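Workshop notebook, Zarelley bench room
2022-01-09, entry by V. Marinho

Subject: pine table, surface condition and refinishing plan.

Went over the top this morning with a raking lamp and a straightedge. The board is flat enough for our purposes – the straightedge rocks slightly near one corner, where it did last year too. The finish is the original oil, put on when the table came from Clorkerby, and it has been topped up twice with the same product. No film to speak of. A drop of water placed at the window end soaked in after 56 seconds. At the other end it was still beading when I wiped it off.

Knots checked with a fingernail and then a dull scraper. All tight. One has a hairline ring on the side toward the wall, which I filled with thin glue and left under tape. Resin bleed on two of the smaller ones, removed with alcohol on a rag. They will bleed again in warm weather. Anselmo wants to seal them with shellac before the next coat. I have no objection as long as the shellac stays inside the knot, as it shows as a darker halo under oil if it gets onto the surrounding grain. We had that on the Idari shelf and never got rid of it.

Color has moved a good deal from the offcut kept in the drawer. The offcut is pale, close to straw. The top has gone to honey, and the grain lines stand out more than they did. Ordinary aging of pine under light, no action.

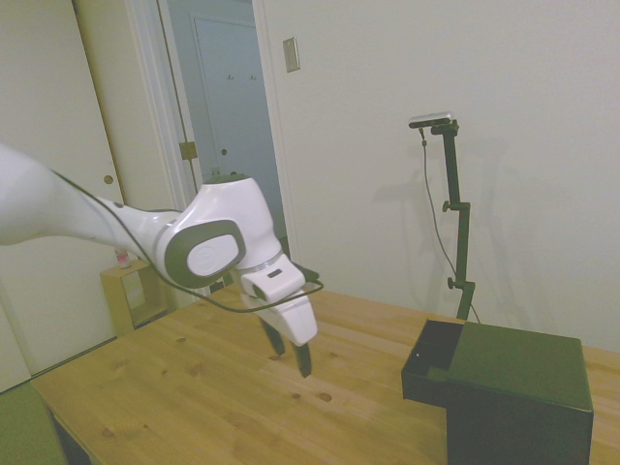 Can the new coat go straight over the old oil without sanding? At the wall end it can, after a wash and a full day of drying, but the window end needs a light sanding first so the worn area and the sound area take up oil at the same rate.

Grit: start at 180 on the worn end only, then the whole top at 240. Stop there. Last time the top was taken much finer and the oil sat on the surface and went tacky, and it took most of a week to get it off again. Sand with the grain, block only, no orbital. The softer wood between the grain lines cuts faster than the lines themselves and the pad follows it down. You can feel the ridges on the Lindsay bench from exactly this.

Oil quantity: 200 ml was used for the last full coat, with a little left in the tray. The worn end will drink more, so have a second can open. Wipe on, wait 20 minutes, wipe off until the cloth drags. Rags go flat on the outside rail, never balled up in the bin.

Underside: not treated as far as I can tell. It should get one thin coat at the same time. A.G. thinks the slight rock in the straightedge comes from the top taking moisture on one face only. Plausible, though I would want a reading through a whole winter before blaming it on that. Moisture meter battery is dead, so no figure today.

Edges: the near edge has lost its sharp corner from sleeves and forearms. Leave as is. A small round-over holds oil better than a crisp corner anyway.

To do
– order shellac flakes (A.G.)
– battery for the meter
– repeat the drop test at both ends before sanding, same pipette
– find the cork block, last seen with the Lindsay tools
– full recoat in April, when the windows can stay open overnight

Tape on the filled knot to come off tomorrow. Scrape flush, do not sand.

Added later, A. Guimarães: cork block found, one face is glazed. Will reface it.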